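About us

Dromance began as a linen round. Fraser Kerr had one van, a lease on half a unit in Siddale and a handful of guest houses that wanted clean towels before their visitors wanted breakfast, and for the first few years that was the whole of it. The washing came first, then people started asking whether we could put the clean things back in the rooms as well, and before long we were looking after the bathrooms too. Today we look after 122 bathrooms for hotels, guest houses and serviced flats, there are 88 of us, and the kettle in the Siddale office is still the one Fraser brought from home.

You may have heard of us because of the robots. People do ask! Our customers ask, our neighbours ask, and anyone coming for an interview asks before they have got their coat off, so we thought we would set down how we work now and what it has meant for the people who work here.

Towels are harder than they look. A plate is the same plate every time you pick it up, but a towel has changed shape by the time you have hold of it, and the corner you wanted has gone underneath. Roman Cieślak, who ran our morning rooms team and now leads automation, spent a good part of his first winter in the job with nothing but towels, learning how firmly a mechanical finger should press into the pile. 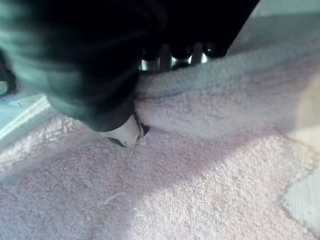
One fingertip, one pink towel.

We started with the bathroom because that is where our own people told us to start. We held meetings at every depot, with biscuits, and asked which parts of the day they would happily hand over. Reaching and straightening came up again and again, the small stretches that are nothing once and a sore shoulder by the end of a shift. So the first task we gave the robots was the towel bar, and we have stayed with it a good long while — longer than Fraser had budgeted for, as he likes to remind us.

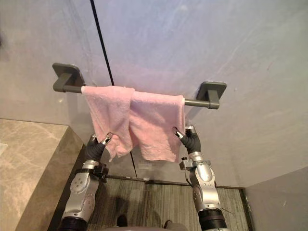

At the towel bar, with a hand at each side of the towel.

We use two names in the building and it may help to know them. Paro is the training programme, a 3-week course that any member of staff can take on full pay, whatever their job was before. Gatti is the planning desk, where rooms are matched to teams each morning and where the telephone is answered by a person from six o'clock onwards. Several of the people on Gatti came to us as cleaners, and they know which hotels have the awkward lift.

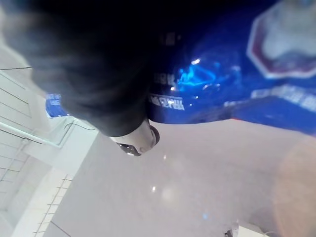

Nobody at Dromance has lost their job to a machine, and we put that promise in writing before the first one was switched on. Jobs have changed, though, and it would be unfair to pretend that everyone took to it straight away. Some colleagues missed working in pairs and having someone to chat to over the bath, so we altered the rota to bring the pairs back. Others found they rather liked teaching, and they now spend part of their week showing newcomers what a properly finished room looks like, which is a thing they always knew and were never asked about. Inspections are still done by people, and so is anything a guest has left behind.

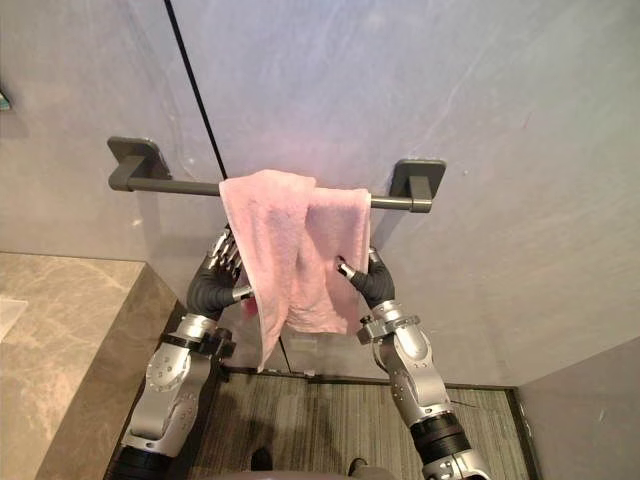
Both hands on the towel, marble worktop to the left.

We keep a book at each depot for grumbles and good ideas, and Roman reads all of them. The slower start to the early shift came out of the book, and so did the softer shoes. Each September we put 2,000 pounds towards whichever idea the staff vote for. The last one bought a decent set of chairs for the break room at Siddale, and there is a lively argument going on already over the next.

If you run a hotel or let a few rooms and would like to talk about linen, bathrooms or both, do ring the Gatti desk. If you would like to work with us, you needn't know anything about robots. Come in and have a cup of tea, and ask for Fraser or Roman.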